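Old tower: fix or bin?

hauwa_e
My desktop is 17 years old and cuts out after 30 minutes of anything harder than email. Flultari quoted me more than it cost. Worth saving?

kristofm
Buy a new one. You're nursing a toaster.

ostap_o
Disagree. Side panel off, clean it, swap the power supply, then see. Mine has had three and I'm still fond of it.

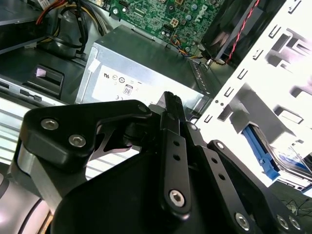
Re: Old tower: fix or bin?

kristofm
Three power supplies is a subscription, Ostap.

ostap_o
Cheaper than yours. Didn't your last laptop die in January?

t_balogun
Check the fans before spending a penny. Mine sulked for a year over a wad of cat hair - the cat has not apologised.

hauwa_e
No cat, but there is a carpet. Does the make of supply matter? Wike has one for 95.

ostap_o
Check the wattage first. And take a photo of the cables before you pull any out.

kristofm
Or put the 95 towards a new one.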